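Workshop notebook, September 9, 2024
Wheat paste for the Prasberg wallpaper, second batch
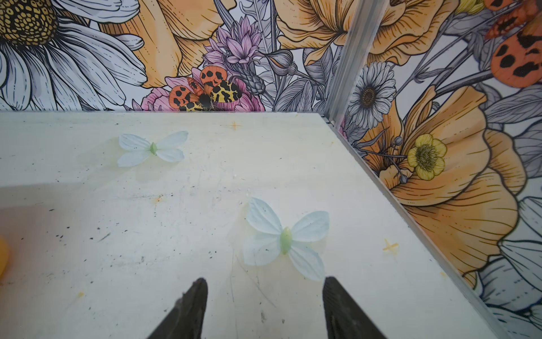
Yesterday's paste was too stiff and dragged on the lining paper, so I started again with one part flour to 5 of water. Soaked it for an hour before heating. Cooked it on the low ring for 19 minutes, stirring the whole time, then sieved it twice. It came out smooth, a bit like thin custard.

Arturo wants to try the Pustadex powder instead. I've put a small tub of it on the bottom shelf, labelled, but I don't want both on the same sheet until we know how each one dries.

Test strips: 9 cut from the offcuts, all along the grain. Pasted, left to relax, then hung on the spare board. Two have bubbles near the top edge. I think I brushed those from the side and trapped air. The rest are flat so far.

The order for the long drop needs some 2000 ml. The big pan won't hold that, so it will have to be two cookings. Primo Sartori has the other sieve and I need it back first.

To do: check the strips for lifting in the morning, wash the wide brush again (still gritty), ask Arturo if the Nelell lining paper has come.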